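Press freedom and legal aid groups have called on the government of Drondison to withdraw a bill that would let officials suspend civic associations without a court order, warning that it could shut down much of the country's independent monitoring of prisons, labor disputes and elections.

The Associations and Public Order Bill passed its first reading in May and is now before the legal affairs panel of the national assembly. It would require every non-profit body to register again within 19 weeks of the law taking effect, to report all income from abroad, and to hand over a list of members on request. Groups that miss the deadline would be treated as dissolved, and people who carry on their work could face up to 6 years in prison.

In a joint statement, 249 organizations said the text was too vague to be applied fairly. They pointed to a clause that allows the registrar to suspend any association whose activities are “likely to disturb national harmony,” a phrase that is not defined anywhere in the bill.

“A law that can close an organization over an undefined phrase gives no one a fair chance to obey it,” the statement said. “We ask the assembly to send the bill back and to begin again with open consultation.”

The interior ministry has rejected the criticism. In a written reply it said the bill was aimed at fraud and unreported political funding, and that law-abiding groups had nothing to fear. The ministry added that a suspended body would be able to appeal to the registrar within four weeks. A further appeal to the courts would be possible only after the registrar had ruled, and the bill sets no time limit for that ruling.

Lawyers working on the statement said this was the most serious flaw. Under the present law, dating from the country's return to civilian government, only a judge can suspend an association, and the group must be heard first. The bill would reverse that order. A group could lose its bank account and its premises on the day of suspension and wait months for a hearing.

The debate comes after a difficult year for campaigners in the eastern province of Vakwood, where four members of a land rights network were detained following a protest over evictions near the river port of Flingate. They were charged with unlawful assembly and with spreading false reports. Two were later released on bail. The other two remain in custody, and their families say visits have been refused on several occasions. The provincial police say all four have had access to a lawyer.

The network had been recording the accounts of households moved from the port area, many of whom say they were paid less than they had been promised. Its offices in Flingate were searched at the time of the arrests, and computers and paper files were taken away. A request for their return is still before the district court.

Concern has also been raised about the bill's effect on smaller bodies that have no part in politics. Tenants' associations, burial societies and food banks would all have to meet the same reporting rules, including a yearly audit by an approved firm. In the town of Nuchit, a federation of local charities told the panel that the cost of such an audit would be more than many of its members spend in a year.

The federation asked for an exemption for groups below a certain income. The ministry said it would consider the proposal but did not want to create “a door for others to walk through.”
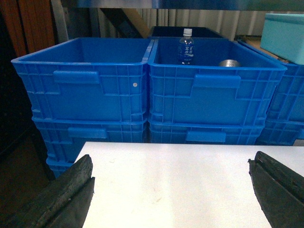 Blue plastic storage crates beyond a white table.

The statement makes six recommendations. It asks that the power to suspend a group stay with the courts, that the phrase “national harmony” be removed, and that prison terms be replaced with fines for late or incomplete paperwork. It also asks for protection of membership lists, a simpler procedure for small groups – including the exemption sought in Nuchit – and a public review of the law after its first year.

Separately, the signatories called for the release of the two people still held in Vakwood. They said the charge of spreading false reports had been used repeatedly against people who published accounts of evictions, and that the prosecution had yet to say which reports were alleged to be false.

Opposition members of the assembly have said they will vote against the bill in its current form, but the governing alliance has enough seats to pass it without them. Several members of the alliance have asked in private for the prison terms to be shortened, according to people familiar with the discussions. No amendments have been published so far.

The legal affairs panel is taking written submissions and has agreed to hold one public hearing in the capital. Groups from Vakwood have asked for a second hearing in Flingate, saying that many of those who would be affected cannot afford the journey. The panel has not yet replied to the request.

If the panel approves the text, it will return to the full assembly for a second reading and a final vote. The president would then have the choice of signing it or referring it to the constitutional court.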